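Skavo busca participantes para el manejo remoto de un brazo robótico en cocina simulada

Somos un equipo pequeño que trabaja en Sirnwood y preparamos una colección de demostraciones para el proyecto Gatti. Necesitamos personas que quieran guiar un brazo robótico a distancia, desde un puesto con pantalla y mando, y realizar con él tareas sencillas de cocina. No es necesario saber programar. Tampoco es necesario tener experiencia con robots, aunque será valorada.

## En qué consiste la participación

Cada participante ocupa un puesto en nuestra sala y controla el brazo con un mando de mano. El movimiento de la mano se transmite al brazo de la simulación, y un botón abre y cierra la pinza. Antes de cada intento, el programa muestra una instrucción escrita, por ejemplo mover un alimento de un recipiente a otro o acercar un objeto al fregadero. El participante lee la instrucción, hace la tarea a su ritmo y marca el final con el pedal.

Un intento con errores también se guarda, siempre que esté marcado como tal. Le pedimos que no lo borre y que no intente corregir la nota después. Si la pinza choca con la encimera o suelta el objeto, se puede continuar dentro del mismo intento.

Hasta este momento tenemos 2.296 demostraciones aceptadas. De ellas, 806 corresponden a tareas con alimentos, y es en este grupo donde queremos avanzar durante noviembre.

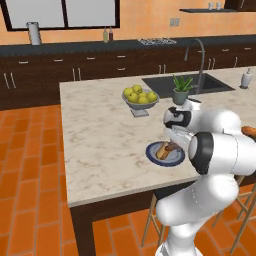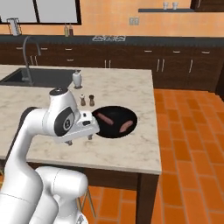 ## Qué pedimos

- Ser mayor de edad y poder asistir a cinco sesiones en Sirnwood.
- Leer sin dificultad instrucciones cortas en español.
- Tener una visión normal o corregida con gafas o lentillas. La distancia entre los dedos de la pinza y el objeto se debe calcular en una pantalla plana, y esto cansa la vista.
- Poder mover con comodidad el brazo y la muñeca con los que va a usar el mando. Hay puestos para personas diestras y zurdas.
- Paciencia para repetir una tarea muchas veces, con los objetos colocados de otra manera.

Las personas que se marean con los videojuegos pueden presentarse igualmente, pero les rogamos que lo indiquen en la solicitud. La vista de la cocina permanece fija durante el intento y no se utilizan gafas de realidad virtual.

## Cómo son las sesiones

La primera sesión es de aprendizaje. Se practica el acercamiento a un plato o a una sartén, la orientación de la muñeca y el agarre de objetos pequeños. Las demostraciones de este día no entran en la colección, pero la sesión se paga igual que las otras.

En las sesiones siguientes se trabaja por bloques, con pausas entre ellos. Una persona del equipo está siempre en la sala para resolver dudas. Le agradeceremos que nos avise cuando una instrucción no sea clara, porque varias de ellas fueron traducidas del inglés y todavía las estamos corrigiendo.

## Qué ofrecemos

El pago es por sesión y no depende del número de intentos correctos. La cantidad se comunica por escrito antes de aceptar la plaza. Ofrecemos también el abono del transporte hasta Sirnwood y un certificado de participación para quien lo solicite.

Se registran los movimientos del mando, el estado de la pinza y las imágenes de la simulación. No se graba la voz ni la cara del participante.

## Cómo presentarse

Las solicitudes se entregan con el formulario Ellby, disponible en la página de Skavo y también en papel en la recepción. Indique su disponibilidad de mañana o de tarde y qué mano prefiere para el mando. Los jueves por la tarde la sala está abierta para las personas que deseen probar el puesto antes de decidir; no hace falta cita.

Contestamos a todas las solicitudes, también cuando ya no quedan plazas.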